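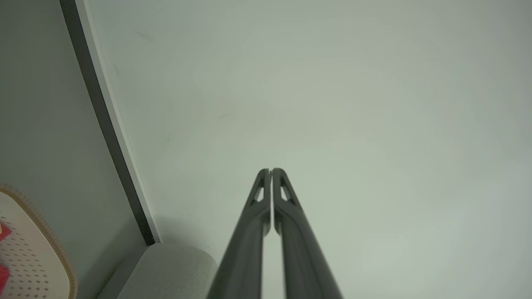 Golshifteh Moradi
Course notes, Racket Sports for Coaches, unit 6
Reading time before the practical: please finish by 9:00

Using the back glass in padel

In the last unit we treated the volley. Now we come to the part of the game which gives most trouble to players who arrive from tennis, the ball that passes them and comes back from the wall.

A tennis player wants to hit early. He sees a deep ball, he steps back and he takes it on the half volley, usually badly. Your first work as a coach is to make him wait. Let the ball bounce, let it touch the glass, and hit it when it is coming forward again and falling to the height of the knee.

Footwork

The player turns the shoulders first, then moves. When the ball goes to the right corner, the right-handed player turns to the right and walks back together with the ball, keeping one racket and one arm of distance to the glass. Most beginners stand too close. Small steps are better, and the last step is always forward.

The racket is prepared low. There is no big swing – the ball already has some speed from the wall and the player only accompanies it.

Which ball to leave

A slow ball that bounces near the service line will often not reach the glass with enough speed. It must be played before the wall. A fast ball that bounces deep should nearly always be left. Between these two there is a zone of doubt, and only practice helps with it.

Hartmut Hollmann, who taught this course before me at Findholm, used to let his groups call "wall" or "now" aloud before each shot. I still do it. The calling must come before the bounce, otherwise it has no value.

Drill A
Coach feeds by hand from the net, straight, no side wall. Player lets the ball come off the glass and catches it with the free hand in front of the body. 21 balls, then change.

Drill B
Same feed, now with the racket. Target is the middle of the other court, high over the net. Do not ask for power.

Drill C
Coach feeds with the racket and mixes short and deep. Player calls and plays. In pairs, the partner at the side repeats the call if he agrees.

Common faults
Racket head drops behind the back.
Player watches the glass and loses the ball.
Weight stays on the heel.
The lob is forgotten. From the back of the court, it is the first choice when both opponents are at the net.

For next time: double wall, side glass first. Bring your notes from Drill C.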